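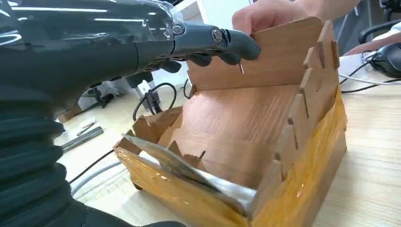

## Finish requirements for raised planter boxes, Demissie Street garden

**b_mersha** (moderator)
Members are asked to comment on the draft rule for plot boxes before the April meeting. The draft reads: "All new boxes shall be built of untreated wood and shall be finished on the outside only. Boxes shall not exceed 23 inches in height." The garden has 156 plots, and 137 of them are currently assigned. Existing boxes would be exempt until they are replaced.

Bezawit Mersha, Plot Office

**plot8_ackermann**
I support the height limit. I do not support the finish requirement. Raw linseed oil takes a long time to cure in cool weather, and the members who build in early spring would be planting next to a tacky surface. I request that the finish be made optional.

Ida Ackermann

**gestach_row**
I must disagree with the previous member. The unfinished boxes along the Gestach fence are the ones that split at the corners. An exterior finish is a modest expense and should remain mandatory.

**plot8_ackermann**
The Gestach boxes sit directly on wet clay. Their condition tells us about drainage. My own box has never been oiled and is in its eighth season.

**grusus**
May I ask whether cedar and pine are to be treated alike? The draft makes no distinction. I would also appreciate a definition of "height." My plot slopes, and the downhill side of any level box will be taller.

**b_mersha** (moderator)
Height will be measured on the uphill side. The wording will be corrected. The draft does not distinguish between species at present.

**gestach_row**
I would accept an exemption for cedar. I would not accept one for pine.

**plot8_ackermann**
That is acceptable to me, provided that liners are also permitted. The current rules do not mention them.

**b_mersha** (moderator)
Both points will be added to the revised draft. Written comments will be received at the Plot Office until 5:00 p.m. on the day of the meeting.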